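Speaker notes -- Shared workshop talk, Flotum build

Start with the shop. Coltard is a shared space, so the build gets whatever table is free.

Say what Flotum is: a hand-held gripper with a wide camera on it. You pick things up with it, and an arm learns from the footage later.

Next four go up together. Give people time to look. 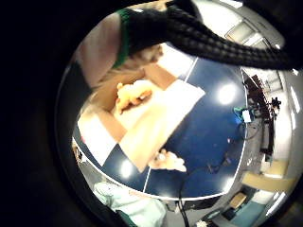
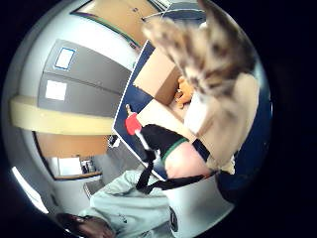 Blue table, soft toys. 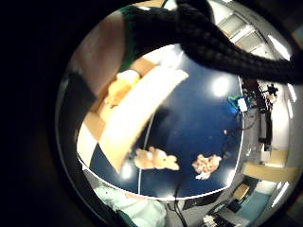
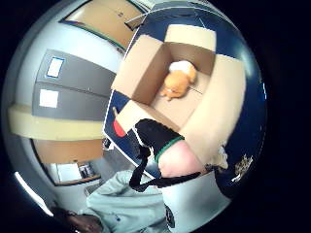

Parts cost. I spent 303 dollars, and 60 of that was the lens. Second version was cheaper -- I reused the cable and the mount.

Grip. Soft objects squash, so finger width alone is a poor signal. I log motor current too. Mention the Edwards fingers here, they cracked at the base.

Data. 700 clips so far, 55 thrown out for bad sync. Clock drift was the cause. Fixed in March.

Skip the calibration slide if time is short.

Last slide is the parts list. Leave it up during questions.

Related talks
Rewiring the Tokia bench supply
Printing gripper fingers in TPU
Cheap linear rails, one year on
Keeping two clocks in step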